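3.2 Why riders came back

Most of the people who signed up for the Multside charity ride had never cycled further than the shops, and it was a real pleasure to read what they wrote to us afterwards. Of the 300 riders who returned our form, a good many said they had joined for a friend or a parent, and had stayed for the company on the road (and, as several cheerfully added, the cake at Zesarov).

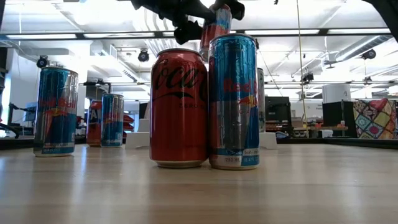
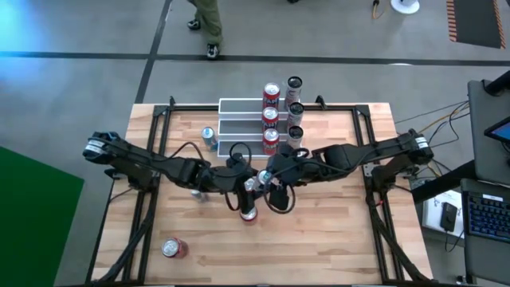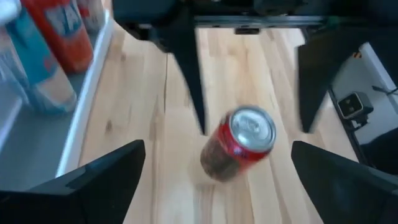 Figure 4. Drinks cans at a wooden table.

Money mattered rather less than we had expected. Riders who raised over £1000 were no keener to enter again than those who raised very little, whereas those who had trained in a group since January were very keen indeed, much as Hsu found on the hillier Tabrizi route.

Comments (2)

Granny_on_wheels: Lovely to see our ride written up so kindly! I was one of the cake people.

Ka-ming Hsu: Thank you for the mention. Did you ask the riders who dropped out as well?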